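**Doditex Automation Group - software notes, 1/11**
Monday, July 1, 2019

We are today publishing a short account of the planning and control work carried out on the small-object bench at our Buvcombe site during June. The work was led by Siham Shawky. Questions may be left beneath any post in this thread.

**2/11 - Scope**

The bench task is simple to state. Mixed items lie on a white table beside a soft black bag, and the planner must choose an item, choose a grasp and choose a path to the bag. The arm, the gripper and the table were left unchanged for the whole of the month. All changes reported in this thread are changes to software.

**3/11 - Planner**

The previous planner, Xu, treated the bag as a fixed box with a known opening. This was adequate for the rigid trays used last year. A fabric bag does not keep its shape, and Xu would often plan a straight descent into a fold. Its replacement, Fomo, rebuilds the surface of the bag from the depth data before every approach and discards any path that passes below that surface.

**4/11 - Cost of the change**

Rebuilding the surface adds 84 milliseconds to each planning cycle. We consider this acceptable for bench work. It would not be acceptable on the packing line, and no request to move Fomo to the line has been made.

**5/11 - Perception**

Dark items on dark fabric remain the weakest case. The segmenter relies too heavily on brightness, and a dark gripper finger resting on the bag may be merged with the bag itself. The finger position is now taken from the joint readings and masked out before segmentation begins. The same fault does not arise over the white tabletop, where edges are clear.

**6/11 - Thin and coiled items**

Cables are handled separately. A coiled cable gives the segmenter several small closed regions, and earlier builds reported each of these as an object in its own right. Regions that share a continuous dark outline are now joined before labelling. Where a second item touches the coil, such as a battery lying against it, the planner asks for a further view before it commits to a grasp.

The layout below has the black cable with an AAA battery tucked against it, and the watch with the metal bracelet close by. Blue-handled scissors, a pen and a white earbud case are also on the table.

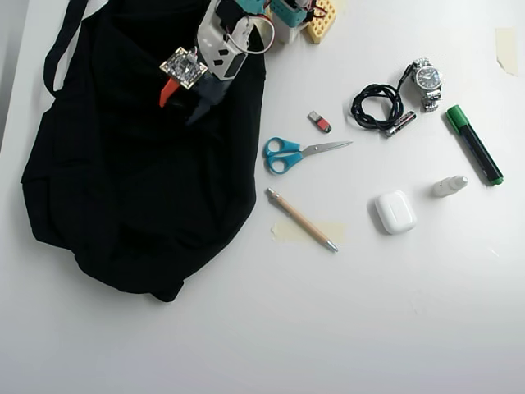 **7/11 - Grasp selection**

Long, narrow items are grasped across the short axis, near the estimated centre of mass. Scissors are an exception - the handles and blades are scored as two regions, and the planner prefers the point where they meet. Watches with open bracelets are still given a low score and are left until last. Masking tape stuck to the table is now labelled as background, which removed a steady source of false targets.

**8/11 - Control**

The descent controller now slows on first contact and holds position until the force reading settles. Over the bare table this makes little difference. Over fabric it prevents the fingers from pressing on after the cloth has begun to give. The contact threshold is set separately for the two surfaces and is read from the same configuration file as the planner limits.

**9/11 - Tooling**

Every attempt is recorded with its planner version, camera calibration and final grasp score. The replay tool can load any of the 137 recorded June attempts and run a newer build against the same input without moving the arm. Two regressions were found in this way and corrected before the build reached the bench. Replay does not model the movement of cloth, and results involving contact with the bag must still be confirmed on the hardware.

**10/11 - Known faults**

- The surface estimate fails when the strap of the bag stands upright and hides part of the opening.
- Small pale items on the white table are sometimes missed under soft light.
- The planner does not yet recover if an item rolls after it has been released. It stops and waits for an operator.

**11/11 - Next steps**

Work in the coming month will cover the strap fault first, followed by the pale-item fault. The configuration format will be frozen before either change is merged. Teams at Buvcombe who maintain their own branch of Xu are asked to move their settings across before the freeze and to send any conflicts to Siham Shawky.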